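분류: 천문·우주 > 관측 연구 > 산개성단

3. 관측 및 표본 선정

산개성단 Landum의 구성원을 가려내는 일은 오래된 마을의 족보를 정리하는 일과 비슷하다. 모두가 한집안이라고 주장하지만 고유운동을 재 보면 절반은 지나가던 별이다. 본 연구는 Vaher 관측소의 반사망원경으로 성단 중심부를 9일 밤에 걸쳐 촬영하였고, 노출 시간은 한 장당 40초로 고정하였다. 7월의 하늘은 협조적이지 않았으나, 제안서를 쓸 때 우리가 그린 하늘보다 나쁜 하늘은 원래 흔하다.

측광에는 B와 V 두 필터를 사용하였다. 시야 안에서 검출된 점광원은 1,000개였다. 지나치게 깔끔한 숫자여서 검출 코드를 두 차례 다시 돌렸고, 두 번 모두 같은 값이 나왔다. 이후 이 숫자를 의심하는 일은 심사위원의 몫으로 남겨 두었다.
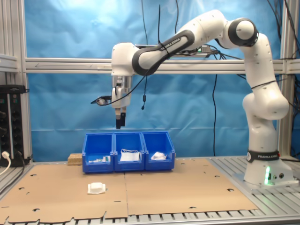 그림 2. 흰색과 짙은 회색의 로봇 팔. 끝에 검은색 평행 그리퍼가 달려 있다.

그렇다면 성단의 구성원과 배경별은 어떻게 구분하였는가? 고유운동이 성단 평균에서 표준편차의 세 배 이내에 들고, 색-등급도에서 주계열 띠 안에 놓이는 별만 구성원으로 인정하였다.

두 조건을 모두 통과한 별은 91개이다. Drurnetti 목록은 같은 영역에서 이보다 훨씬 후한 인심을 보이는데, 이는 해당 목록이 고유운동 조건 없이 위치만으로 작성된 탓이 크다. 성단 앞에 서 있었다는 이유만으로 식구가 된 별들에게는 유감스러운 일이지만, 본 논문에서는 이들을 제외하였다.

주계열 전향점은 비교적 뚜렷하게 나타났다. 다만 적색거성 가지는 별이 너무 적어 가지라기보다 잔가지에 가까웠으므로, 나이 추정에는 전향점만을 사용하였다. 성간소광은 성단 전체에 균일하다고 가정하였다. 이 가정은 편리하며, 그 밖의 장점은 5절에서 다룬다. 비교 성단인 Landwood에도 동일한 절차를 적용하였고, 그 결과는 4절에 따로 정리하였다.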